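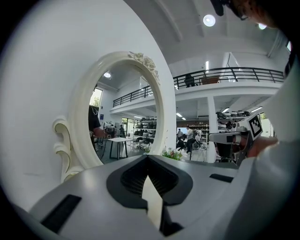

Notebook, December — chores, continued

Start 9:40. Coffee first, then the mirror.

Question on the whiteboard is still the one we wrote in the fall: can a machine do a chore yet, start to finish, with a person doing something else in the meantime? Current answer in my handwriting is "define chore." Someone has underlined it twice.

Worked near the oval mirror this morning, the white one with the roses. I have come to respect it. It has carved leaves for dust to live in, a glossy rim that shows every smear, and a second copy of the room inside it, complete with its own ceiling light and its own balcony. A ten-year-old with a rag copes fine. Teltgate (our planner, v2) has in the past tried to plan a path to a table that exists only in the glass. I am told this is a perception issue.

Two-handed grippers for the demos, one per hand, same as last month. Notes on that:

- Wiping flat glass: fine by hand. Pressure is all over the place between people. I press like I'm sanding a deck.
- Wiping carved trim: the fingers want to pinch and the job wants you to poke. Ended up folding the cloth into a point, which no policy of ours is going to think of by itself.
- Potted plant: moving it by the pot is easy. Moving it without shedding a petal is a separate project and I'm not writing that grant.
- Marker tracking dropped out whenever I turned my wrist too far. Log says 27 dropouts before lunch. Wrist says more.

Total usable demos so far on wiping: 246. Sounds like a lot until you remember that a person learns this from being yelled at once.

Ran the Clesus arm on yesterday's checkpoint after lunch. It picked up the cloth, carried the cloth to the glass with real dignity, and wiped a patch that was already clean. Went back and wiped it again. Success detector gave it full marks. Detector needs work — it is grading on attitude.

Shop-floor side is in better shape, which annoys the household people (me). Givambridge sent back numbers on the bin-sorting cell and it runs through a shift with 2 interventions. Same grippers, near enough, same training recipe. The difference is that their bins are bolted down and their lighting never changes. Nobody's kitchen is bolted down. Our room gets daylight from the tall window and strip lights from under the mezzanine, and by midafternoon the same wall is a different color to the camera.

Mamani branch: merged the reflection mask. It masks the mirror. It also masks the wall next to the mirror, for now. Leave it on for table tasks, off for anything near the glass.

To do:
Retape the left grip, it creaks.
Throw out demos where the cloth is upside down (check whether the cloth has an upside down).
Rewrite the success check so it compares before and after.
Ask Givambridge for raw logs, including the ugly ones.

4:15. Wiped the mirror myself. Ninety seconds, no checkpoint.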